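What the quote leaves out

We have been shopping for a bin-picking arm at Plividach since April, and I have now read enough sales material to be grumpy about it on my own time.

Some background for the three people who read this blog and don't work with me. Plividach is small. We sort mixed returns, which means a tote arrives with whatever the customer threw back in the box, and a person takes the things out one by one and puts them where they belong. It is dull work and we have trouble keeping people on it. So the owners asked me to find out what it would cost to have a robot do part of it, and I said sure, give me a couple of weeks. Ha.

Two vendors made it to the short list. Sedside will sell you the arm, the gripper, the controller and a training day. Sadowski won't sell you anything at all. They want to lease you a cell by the month and send somebody when it breaks. On paper Sadowski is cheaper for the first year and more expensive forever after. I had to build my own spreadsheet to see that, and it took me 31 rows before the two offers could be laid side by side. I don't think that is an accident on anybody's part.

Then there is the software. Both vendors assume you'll run Cuvero for the picking, and both leave it off the first page of the quote. When I asked, I was told licensing "depends on your needs." My need is to know the number. I got it after 2 calls and it was $3000 a year per station, with support extra.

My other complaint is the pick rate. Sedside's brochure says 400 an hour. 400 of what? I asked, and it was identical cartons, square ones, lined up. We don't get those. We get a stuffed animal, a charger with the cord hanging out, and half a board game. If you're planning a budget around a rate, get the rate on your own junk, in writing, or leave that cell in the spreadsheet blank. Mine is blank. The owners don't love it.

What I've started doing is ignoring the arm when I look at a setup and looking at everything near it instead. The arm is the part with a price. The rest is the part you end up paying for in hours: the bin, the clamps, the table, something to keep the cables out of the way, and a person who is willing to fuss with all of it.
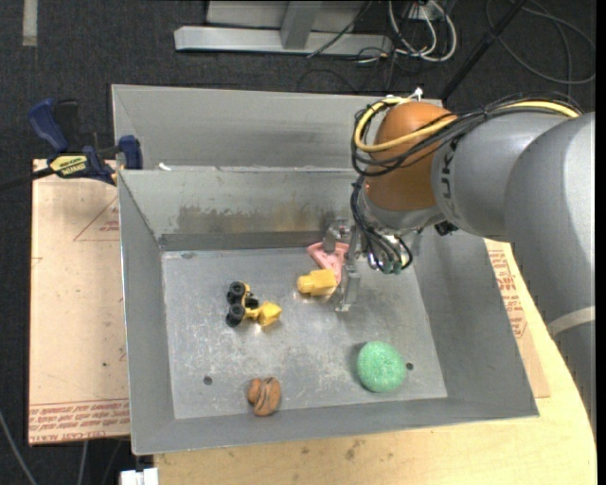 So I added a line called "bench stuff" and put more in it than the owners wanted. They asked what it was for. I said brackets, clamps, sheet metal, spare cables, and the afternoons somebody spends moving things half an inch. They asked if the vendor covers that. The vendor does not. I checked both contracts, and Sedside's has a whole paragraph about how much they don't.

I also want a second gripper in the budget from day one. Fingers are fine for some of what we handle and I doubt they're fine for a flat envelope or a floppy shirt. Maybe I'm wrong. I'd like to be wrong on a trial — a paid one if that's what it takes — before we sign for three years.

Where we are now: Sadowski has agreed to take two totes of our real returns and run them. Sedside is "checking internally." I have told both of them to leave the totes exactly as packed.

Posted 4th July

3 comments

benchrat
Ask who pays shipping on the gripper when it goes back for repair. We didn't.

Marlow_K
We leased and I don't regret it, but our stuff is all boxes. For mixed returns I'd want to see that trial too. Does the lease price include the Cuvero license?

Reply from the author
It does for the first year. After that the contract says "at the prevailing rate," and I've asked them to cross that out.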